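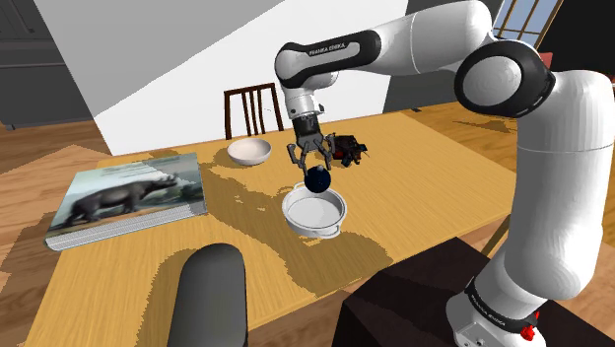 *Light wooden table, white arm reaching over it.*

September 23, 2026

What a day! I'm writing this with mud up to both knees and my socks drying on the tap, and I don't care a bit, as the old pear at Trultaston has fruit on it. Proper fruit, after 5 years of nothing but leaves and one sulky windfall.

Set off early with the flask and the blue rucksack and got the 721 bus as far as the Flulanby turning. The driver let me off at the gate instead of the stop (saved me the hill). Mist all down the valley, blackberries nearly over, sloes just coming right. I ate far too many of the blackberries and had purple fingers before I'd even got to the orchard.

Ismail Metwally was already up the ladder. He'd done the whole top row of the russets and was singing, badly, and waved a pruning saw at me by way of hello. I do love that orchard in autumn. The grass was long and soaking and full of wasps in the fallen apples, so it was wellies and careful feet, and everything smelled like cider.

We picked until one. 25 crates by the time we stopped for lunch, mostly russets, with a few of those huge green cookers that weigh as much as a baby. My arms are like string now. Lunch was cheese and the end of the fruit loaf, sitting on upturned crates, and Ismail cut up three sorts of apple so we could try them side by side. The little yellow one from the far wall was the best thing I've eaten all year — sharp, then sweet, then something almost like pineapple! No label on the tree. He thinks his uncle grafted it from a garden in Volwood but there's no note of it in the book, and we went through every page. I've brought four home to keep and I'll draw one tomorrow, with the leaf.

The pears, though. I went round the corner by the water butt expecting nothing and there they were, small and brown and hard as stones, right up in the crown. I shouted so loudly that Ismail came running. He says leave them another fortnight, then pick and keep them in a drawer till they give a bit at the neck. We took some of the dead wood out of it back in June and perhaps that let the light in, or perhaps it was just the warm spring. I don't mind which.

Afternoon was the press. It jammed twice on the pulp and we had to scrape it all out and start again, and my sleeves are still sticky, but the juice came out a lovely cloudy brown and we filled every bottle we had. Ismail wants to send a box down to El Sherbiny, where they let him have the old bottles, as a thank you. Quite right too.

Missed the bus back, of course, by the length of one field. Walked the lane with a bag of cookers over each shoulder and watched the rooks coming in to the beeches, hundreds of them, making a tremendous row. Home after dark.

To do: sugar, jar lids, ring Ismail about the second picking, ask about cuttings from the yellow one. Crumble tonight if I can stand up long enough to peel anything.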